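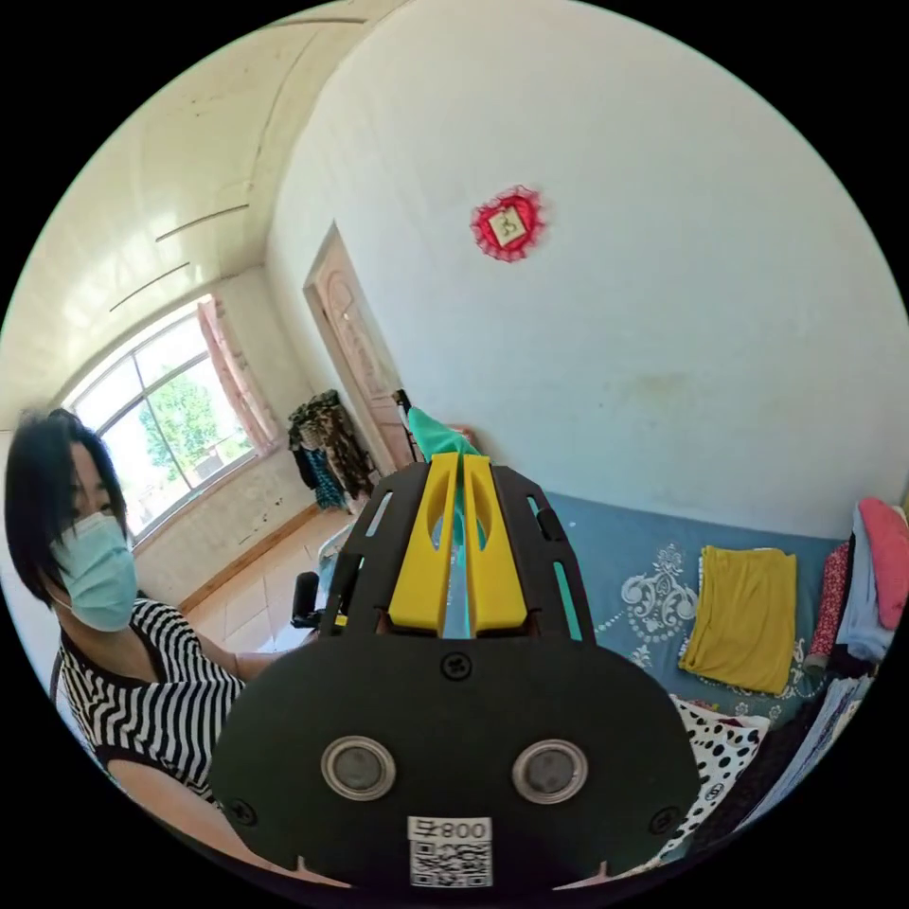
Photo: Lovisa Brekke

Cavulstead Community Choir
Minutes of the fall general meeting, 2022-11-18

Chair: Kerstin Ljungberg
Minutes: Lovisa Brekke
Present: 30 members, a lovely turnout with three brand new altos among them. Welcome!

1. Minutes of the last meeting
Approved with one fix. The piece we dropped from the summer program was the lullaby, and the sea song stayed in (and sounded wonderful).

2. Harvest concert
Kerstin opened with a huge thank you to everyone who sang, baked, moved chairs or dragged a neighbor along. We sold 334 tickets, our best ever! The second half got the warmest applause, and two people wrote in afterward to ask for the words to the closing round. Lovisa will send them.
The tenors asked if they could stand nearer the piano next time, as they lost it completely in the fast section. Agreed. We will try it at the next rehearsal.

3. Money
The concert brought in enough to cover the hall through spring and leave $1,000 toward new music. There was a happy and rather loud discussion about what to spend it on. The basses would like something with an actual tune in it for once. Decided: half on the spring set, the rest held until we know what the piano tuning costs.

4. Spring program
Kerstin played through four possible pieces and we sang the first page of each. The river song won by a mile. The setting in five parts is tricky, but the middle section gave several of us goosebumps even at sight, so it is in. The spiritual arrangement was put off until we have more low voices.
Sheet music to be ordered in time for February. Please bring back any old folders you have at home. We are still missing 14.

5. Trip to Narivbridge
The Narivbridge singers have invited us to share a concert with them in the spring. Everyone who spoke was in favor! Travel by shared cars, with a bus only if more than half the choir signs up. Lovisa has the list. They have asked us to learn one song of theirs, and she passed around copies. It's a beauty, with a soprano line that goes up and up.

6. Any other business
Warm-ups will now start ten minutes earlier, with doors open before that for anyone who wants tea.
The lost black scarf and the green water bottle are still in the piano bench.
A request for name tags until the new members know us all. Agreed.

Meeting closed with the closing round, sung twice.

Next meeting: February, same room, date to be emailed.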